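Search notebook
Go

February, morning – handheld demos, soft clutter set

Really happy with how this is shaping up. We now have 152 demos from the Polberg apartment, all collected with the handheld gripper, and the retrained policy went on the arm last night for a first look. Short version: the blur filter was hurting us!

Background so I don't forget. Until now the Stumo script threw away any demo where more than 15 percent of frames scored as blurry. Sensible for the tabletop set. On beds and sofas it was tossing the best stuff, the quick wrist turns and the lifts where the object swings up close to the lens. Kwabena Abubakari suggested keeping them all and just lowering the weight on the blurry frames during training, so the sequence stays whole and the model still sees the motion run through.
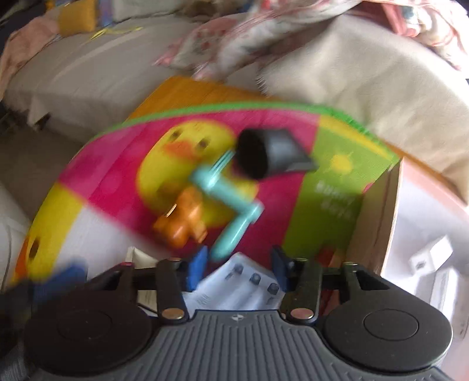

So I trained two versions on the same split. Version A is the old filter, version B is Kwabena's weighting, everything else untouched (same seed, same crop, same action horizon). Ran both on the Drellimer arm with the toys on a blanket, objects placed from the printed layout so neither got an easier start. Out of 20 tries each, A finished 9 and B finished 13. Small numbers, I know, but the way B moves is what got me excited – it commits to the lift and doesn't do that little stall halfway up.

Failures for B were nearly all at the grasp. It closes early on anything with a bend in it, and soft surfaces let the object sink right as the fingertips meet. A had those too, plus the stalls.

One worry: pose tracking. If the camera track drifts during fast motion then we're feeding in bad actions along with the blurry frames. Checked a handful of the worst demos by hand and the tracks looked fine, but that's a handful. Need a proper check against the Sandoval markers before I say any of this out loud in group meeting.

To do
- rerun A and B with 2 more seeds
- drift check, fast segments only
- ask Kwabena what weight curve he had in mind, I just used linear
- push the split file, it's still only on my laptop

Questions about this notebook: ask at the lab bench or leave a comment | © Polberg notebook authors | Back to top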